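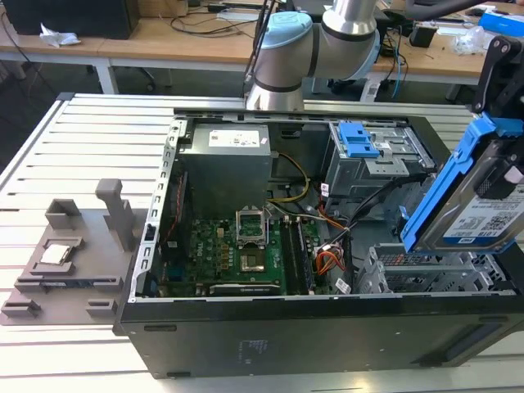 2 min read · 6 replies

Teaching the arm to handle PC parts: leader arm or hand guiding?

bosman_bench
Finally got the drive part of our desktop task going! The tower is on its side with the panel off, the CPU is in the printed tray, and the gripper has the 1 TB WD in its blue caddy. I'm driving everything by remote with a leader arm. 117 demos saved so far and I'm having a blast. Goal is 349 before we train. Anyone else doing it this way, or do you grab the arm and push it through the moves?

tseg
Nice setup! I'm on team hand guiding for anything that slides into a slot. You feel the caddy touch the rails through your own wrist. With a leader arm you're going on eyesight.

Levetti42
Disagree with tseg. When you hand guide, your arms end up in the camera view for every demo, and then the policy runs without them there. We threw out 100 demos over that at Ostonside. Remote all the way.

tseg
You can hand guide once, record the joints, and play it back with the cameras on. Clean video, good motion. Slower, sure.

Levetti42
Playback is fine until the case moves a quarter inch. Then your nice recorded path goes straight into the sheet metal.

bosman_bench
Ha, fair to both. I nudge the case a little between demos on purpose, so playback would hurt me. But I do miss the feel. Does anyone have force feedback working on the leader side?

zetlow_fan
Yes! Start with low gain or the handle buzzes. Also, the CPU is going to be way harder than the drive. That bracket is open and those pins are tiny. I'd train it as its own task.

Tineke Segers (tseg)
Agree on splitting them. And keep your bad grabs if you recover from them. Ours got much better at re-gripping once those went in. Post your numbers when you hit 349!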